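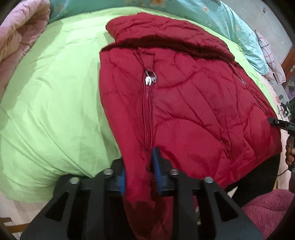

Häufige Fragen zu den Kegelrobben am Strand von Bratel

Stand: 9/21/22

Jeden Winter bekommt die Robbenwacht Bratel dieselben Anrufe, meistens zwischen Frühstück und erstem Spaziergang. Wir haben die Antworten aufgeschrieben. Wer danach trotzdem anruft, wird freundlich behandelt, aber vermutlich vorgelesen bekommen, was hier steht.

Wann kommen die Robben?

Die ersten trächtigen Weibchen liegen meist im Spätherbst auf der Sandbank, die meisten Jungtiere kommen im Dezember zur Welt. Einen Fahrplan haben sie nicht. Bei Sturm verschiebt sich manches, und einzelne Nachzügler gibt es bis in den Januar. Wer extra aus dem Binnenland anreist, sollte vorher unseren Ansagetext abhören. Savita Dwivedi bespricht ihn jeden Morgen neu, auch wenn man das ihrer Stimme um diese Uhrzeit anhört.

Sind das Seehunde?

Nein. Seehunde gibt es bei uns auch, sie werfen aber im Sommer. Kegelrobben sind deutlich größer, haben einen langgezogenen, kegelförmigen Kopf und im Profil kaum eine Stirn. Ein ausgewachsener Bulle bringt gut und gern so viel auf die Waage wie mehrere Besucher zusammen, samt Thermoskannen. Der Seehund dagegen hat einen runden Kopf und diesen Blick, mit dem er auf Postkarten kommt. Verwechslungen sind keine Schande. Die Kurverwaltung hat jahrelang mit dem falschen Tier geworben.

Am Strand liegt ein weißes Jungtier ganz allein. Was soll ich tun?

Abstand halten, Hund anleinen, weitergehen und uns anrufen, wenn das Tier verletzt wirkt. Mehr nicht. Junge Kegelrobben tragen in den ersten Wochen ein weißes Fell, das Lanugo heißt und nicht zum Schwimmen gemacht ist. Sie liegen deshalb an Land herum und warten. Die Mutter ist oft im Wasser oder hinter der nächsten Düne und kommt zum Säugen zurück, sofern nicht gerade eine Schulklasse im Weg steht.

Aber es weint!

Es ruft. Das klingt tatsächlich erschütternd menschlich, und wir verstehen, dass man danach schlecht frühstückt. Die Tränen in den Augen sind ebenfalls normal: Robben fehlt der Tränenkanal, über den die Flüssigkeit bei uns abfließt, also läuft sie ihnen über das Gesicht. Mit Kummer hat das nichts zu tun.

Darf ich das Jungtier ins Wasser zurücktragen?

Bitte nicht. Es ist absichtlich an Land. Wir bekommen jeden Winter Meldungen von Menschen, die ein Jungtier gerettet haben, indem sie es in die kalte Nordsee geschoben haben. Außerdem beißt es. Robbenbisse entzünden sich leicht und gehören sofort zum Arzt, dem man dann erklären muss, wie es dazu kam.

Darf ich es zudecken, streicheln, füttern oder mit Wasser übergießen?

Viermal nein. Das Fell wärmt ausreichend, und unter der Haut wächst in der Säugezeit eine ordentliche Speckschicht. Fisch frisst das Jungtier noch nicht, Fischbrötchen auch nicht, und die Zwiebeln machen es nicht besser. Übergießen ist eine Idee, die vermutlich von gestrandeten Walen stammt. Eine Robbe trocknet nicht aus, wenn sie ein paar Stunden im Sand liegt.

Wie viel Abstand ist genug?

Wenn das Tier den Kopf hebt und Sie ansieht, sind Sie zu nah. Wenn es faucht oder mit der Vorderflosse winkt, sind Sie viel zu nah. Das Winken ist kein Gruß. Gehen Sie ruhig zurück, ohne sich zwischen Tier und Wasser zu stellen. An den Wurfplätzen gelten die Seile, und zwar auch für Leute mit teurem Objektiv.

Wie lange werden die Jungen gesäugt?

Knapp drei Wochen. Die Milch ist so fett, dass man sie eher streichen als trinken könnte, und die Kleinen nehmen entsprechend rasch zu. Danach verschwindet die Mutter ohne großen Abschied. Das Jungtier wechselt das Fell, lebt von seinen Reserven und geht irgendwann aus Hunger selbst ins Wasser. Wir kommentieren dieses Erziehungsmodell nicht. Es hat sich lange gehalten.

Warum streiten die Bullen?

Kurz nach dem Säugen paaren sich die Weibchen wieder, und die Bullen warten schon. Meistens wird gedroht, gegrunzt und im Kreis gerobbt, bis einer die Lust verliert. Manchmal fließt auch Blut. Die Narben am Hals älterer Bullen stammen überwiegend von solchen Unterhaltungen. Eingreifen müssen Sie nicht. Der Bulle an der Buhne 5 heißt bei uns Zovus und ist seit Jahren an derselben Stelle schlecht gelaunt. Er ist übrigens schneller, als er aussieht, jedenfalls auf den ersten Metern.

Wie viele Robben gibt es hier eigentlich?

Bei der letzten Winterzählung waren es 992 Tiere, Jungtiere eingerechnet. Pankaj Vashisht, der die Zählung leitet, wird seither gefragt, ob er nicht auf 1000 aufrunden könne, des Plakates wegen. Er kann nicht. Gezählt wird bei Niedrigwasser vom Deich und vom Boot aus, und abgeglichen wird so lange, bis sich beide Gruppen einig sind oder die Flut kommt.

Gab es hier schon immer Kegelrobben?

Mit großen Lücken. Die Inselchronik erwähnt 1818 zum letzten Mal eine Jagd, bei der sich der Aufwand lohnte. Danach steht lange gar nichts mehr über Robben darin, dafür sehr viel über Deichlasten. Die heutigen Tiere sind Nachkommen von Zuwanderern, die sich irgendwann auf der Sandbank einquartiert haben. Wer die alte Chronik lesen möchte, findet eine Abschrift im Heimatzimmer der Bücherei. Die Handschrift des damaligen Küsters ist eine eigene Prüfung.

Fressen die Robben den Fischern alles weg?

Sie fressen Fisch, das lässt sich schwer bestreiten. Am liebsten nehmen sie, was am Grund liegt und sich wenig wehrt: Plattfische, Sandaale, Grundeln. An Stellnetzen gibt es Schäden, und wer dort seinen Fang verliert, hat Grund zum Ärger. Emiliano Zabala, der selbst lange gefischt hat, bietet dazu in der Saison einen Abend im Hafenschuppen an. Es geht dort gelegentlich lauter zu als auf der Sandbank.

Darf mein Hund mit?

An den Hundestrand ja, zum Wurfplatz nein, auch nicht an der kurzen Leine und auch nicht, wenn er sonst nie etwas tut. Robben können Krankheiten übertragen, die Hunde ebenfalls bekommen, und umgekehrt. Ein Weibchen mit Jungtier macht zudem keinen Unterschied zwischen Dackel und Wolf.

Und meine Drohne?

Bleibt im Koffer. Das gesamte Gebiet ist Schutzzone. Ein aufgeschrecktes Rudel geht geschlossen ins Wasser und nimmt auf die Jungtiere dabei wenig Rücksicht.

Gibt es Führungen?

Ja, während der Wurfzeit täglich bei Niedrigwasser, sofern der Wind mitspielt. Treffpunkt ist die Infotafel am Ende des Agarwal-Wegs, also dort, wo der Asphalt aufgibt. Wir gehen langsam, reden leise und stehen viel. Soledad Lagos führt auf Deutsch und Spanisch, Umesh Upadhyay auf Deutsch und Englisch. Anmelden müssen Sie sich im Büro der Robbenwacht, telefonisch oder persönlich. Anmeldungen per Zettel an der Windschutzscheibe unseres Wagens können wir leider nicht berücksichtigen.

Was soll ich anziehen?

Mehr, als Sie denken. Auf der Düne steht man lange still, und der Wind findet jede Lücke zwischen Schal und Kragen. Feste Schuhe, Mütze, etwas Winddichtes. Regenschirme lassen Sie bitte in der Unterkunft: Die Tiere erschrecken sich davor, und nach der ersten Böe haben Sie ohnehin keinen mehr.

Kann man die Robben auch vom Schiff aus sehen?

Die Trurik fährt bei ruhiger See an der Sandbank vorbei und hält dabei den vorgeschriebenen Abstand. Ferngläser gibt es an Bord zu leihen, Grog auch. Wir raten zu dieser Reihenfolge. Garantieren kann die Sichtung niemand, bei Nebel hört man die Tiere aber immerhin.

Ich habe eine tote Robbe gefunden. Wen interessiert das?

Uns. Bitte nicht anfassen, Fundort merken und anrufen. Im Winter sterben Jungtiere, manche in der ersten Sturmflut, manche, weil sie die Mutter verloren haben. Frische Funde werden untersucht, ältere gemeldet und markiert. Ein farbiger Strich auf dem Rücken bedeutet, dass wir schon da waren.

Kann ich eine Robbe adoptieren?

Eine Patenschaft können Sie übernehmen, ja. Sie bekommen eine Urkunde und einmal im Jahr einen Brief. Besuchsrecht, Mitnahme und Namensgebung sind ausgeschlossen. Das mit den Namen haben wir einmal erlaubt, und seitdem steht ein Jungtier namens Ministerialdirigent in unserer Kartei.

Wo erreiche ich die Robbenwacht?

Im Büro neben dem Hafenmeister, während der Wurfzeit auch abends. Die Nummer hängt an jedem Strandaufgang. Bei verletzten Tieren nennen Sie bitte die Nummer der nächsten Buhne. „Links vom Meer“ hilft uns nicht weiter.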